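Sourdough, round two

So I'm back on the sourdough. I gave up last May after my starter, which I'd kept alive for 73 days (I had a chart on the fridge and everything), grew something pink and went in the trash. Then Marleny Echeverri from my old job handed me a jar of hers over lunch and I was hooked again by dinner – I really can't be trusted around free yeast.

Her starter is so much livelier than mine ever was! I feed it at 7 a.m. before coffee, equal parts flour and water, and by noon it's pushing at the lid. I moved to a bigger jar after it got all over the toaster. 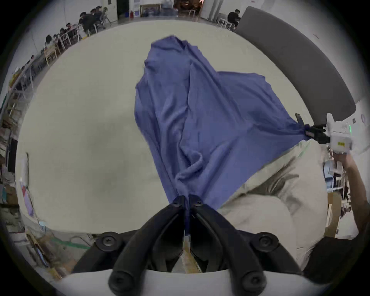
What I'm doing differently

Mostly I've stopped fussing. Last year I had a spreadsheet and I was opening the oven every few minutes to peek, and every loaf came out like a hockey puck. Now I mix it after dinner, fold it a few times while I watch TV, and put it in the fridge overnight. My kitchen is drafty, so the first rise takes forever, and I just let it.

The flour matters more than I wanted it to. I was using the cheap bag from Pridgate and the dough kept spreading into a puddle. Bread flour fixed most of that. I also cut the water back a little – the super wet doughs look amazing in other people's videos, but they stick to everything I own.

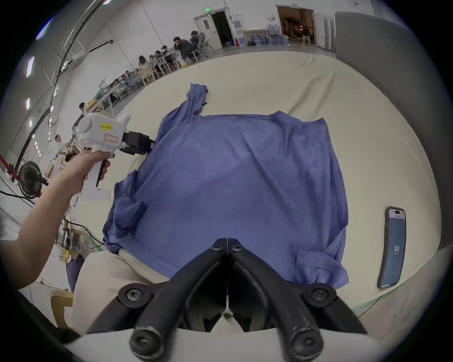
Can you bake it straight from the fridge?

I do, every time. Cold dough is easier to score and it holds its shape better on the way into the pot. Give the pot a good long preheat with the lid on, though.

Next up is rye, if I can find a bag that isn't the size of a toddler.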